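Herstead Robotics Club: Progress Report to the Courtois Education Fund
Prepared by Mitali Talukder, club advisor
Covering the period through July

1. Summary

The club is on schedule with the garment handling project, which we call Jondero. The two-arm station is built and running, the students have started on jackets, and spending is inside the grant. One item from the original plan, the public demo, has moved to the fall term.

2. Work completed

The first part of the term went to assembly and wiring. Students bolted the table frame together, put up the three side panels and ran the cables. The left arm needed its base remounted twice before it held position well enough to record with.

Recording started with washcloths and moved on to T-shirts. As of this report the students have saved 1039 episodes. Each one is checked by a second student before it counts, and the rejected ones are kept in a separate folder with a note on what went wrong. Most rejects are missed grasps at the start of a fold.

The training code runs on the shared computer in the Mesano building. We get it in the evenings, which has been enough so far.

3. Budget

The award was $2730. We have spent $1924, mostly on servos, replacement gripper fingers and cable. The remainder is set aside for spare motors and for printing the team's poster. Receipts are with the school office and can be sent on request.

4. Current work: jackets

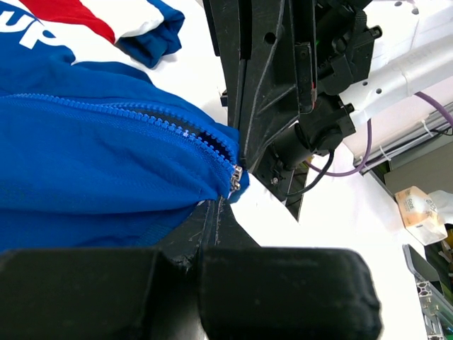
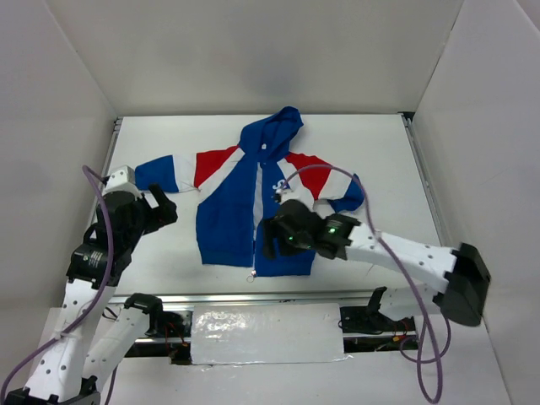
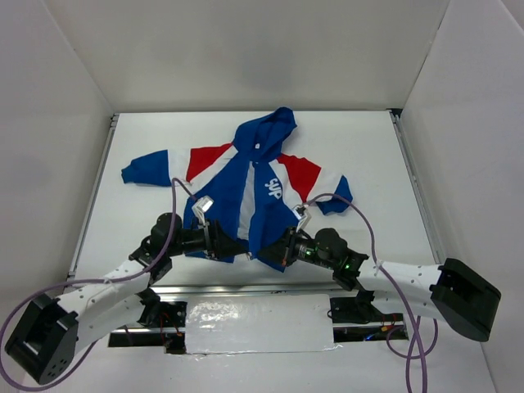
Jackets are the hardest item in our plan, and progress on them is slower than on shirts. The students are splitting the job into stages: flatten, sleeves in, zip, fold. They chose a hooded jacket with blue, red and white sections, which makes it easy to say in the notes which part of a sleeve an arm should take. The zipper is the open question. The slider is small next to the gripper fingers, and the wrist view is the one students use when they go over those attempts. We have no success rate to report for this stage and will not have one until the fall.

5. Next period

Students will finish the jacket recordings, retrain, and test on a second jacket in a plain color. We would also like to replace the cable ties on both arms with proper clips. We are not asking for any change to the grant terms. The next report will include test results for T-shirts and, if the zip stage is ready, a first set for jackets.

Contact: Mitali Talukder, Herstead Robotics Club | Copyright Herstead Robotics Club | Back to top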